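# nultach-laundry

Handheld two-gripper demos of garment handling, done in people's bedrooms, on cardboard. Part of Nultach. Goal is dull: find out if a policy can flatten, turn and fold a pair of shorts without somebody finishing the job for it. Short answer, not yet.

**Status:** v6, April. Labels still patchy, see below.

- 2000 episodes total, 855 with clean start/end marks
- 125 held out, dont train on these
- white items oversampled, sorry, fix coming
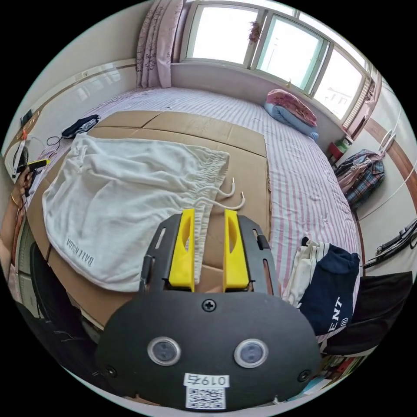
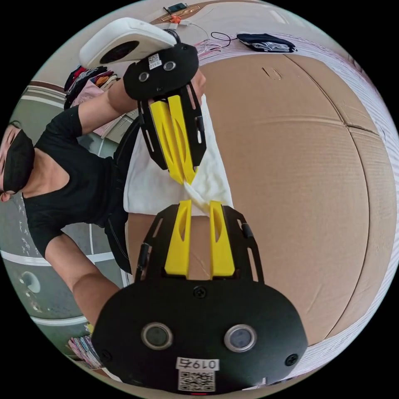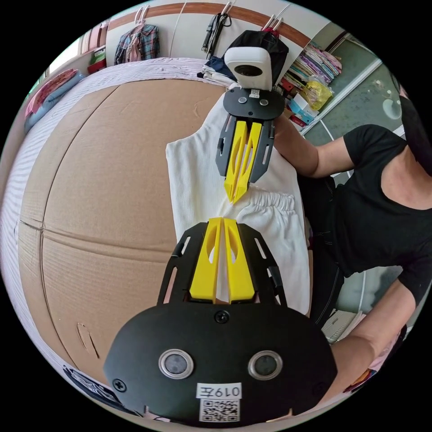

## What works / doesnt

Pinching a waistband: fine most of the time. Letting go at the right moment: no. Ribbed cloth bunches and the policy keeps regrasping the same fold until timeout. Drawstrings are their own problem, no label for them yet.

The Storkeck baseline does towels OK. Give it anything with legs and it folds it like a towel.

## Use

Run `piston unpack` first, then the split script. Old Rutherford loader reads the files but swaps left and right, so check `side` before you train anyting.

## Known gaps

- No wet laundry
- no socks
- success flag set by hand by whoever did the episode, treat as generous
- table-height demos missing from v6, still in v5

TODO: relabel the regrasp episodes, write the licence bit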